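Cabrera Toy Library
Minutes of the members' meeting, May 12, 2023

Present: Genalyn Pascual (chair), Piret Dambrauskienė, Sobia Hayat, Kęstutis Paulauskas (minutes)
Apologies: Ieva Krūmiņa

1. Minutes of the last meeting
Approved with one correction. The shelving came from Gustex, not Bravton.

2. Money
Balance is $994. Piret asked for $400 to be held back for the December rent. Agreed.

3. Loans
The wooden trains are still out most weeks. Overdue reminders will go out after 3 weeks instead of two. Sobia will change the wording on the loan card.

4. Play kitchen
The play food will be lent as one set with its plates and cutting board. Genalyn went through what we have. The watermelon slice has whitish scuff marks on the red side. The avocado has a bumpy skin, and Sobia wants it washed with a brush between loans. Replacing the watermelon was discussed. A new food set from Desis would cost roughly $40.

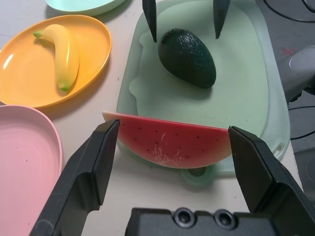

Piret said she would keep the watermelon as it is, as the children who borrow the set don't mind marks and the money would be better spent on a second cutting board. Kęstutis agreed. Genalyn would still like a price for single pieces.
Action: Sobia to ask for prices. Kęstutis to find a box with a lid that takes the board flat.

5. Other business
The key to the back cupboard is missing. Ieva to be asked if she has it.
Label tape is needed, the wide kind.

Meeting closed at 8:15.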